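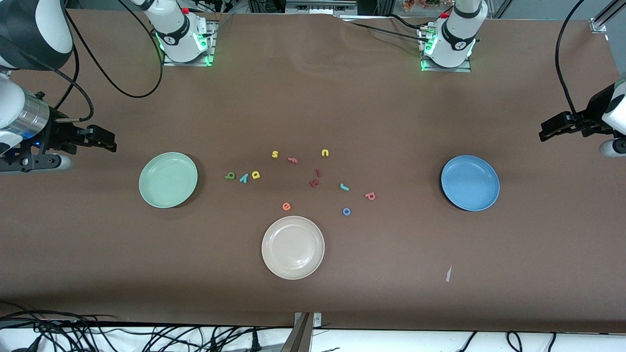 Kokow: planning for two-arm letter sorting
Géza Nyitrai, Bence Dudás
Project report, 2026-06-12

3. Planner

The planner takes the list of letters and plates from the detector and gives each letter to one arm. At first we used the nearest gripper, but both arms then wanted the middle of the table and one had to wait. We now lock the middle zone while an arm is in it. Planning a full run takes 42 ms. The detector was trained on 852 labelled pictures and still mixes up "a" and "g" when they are turned.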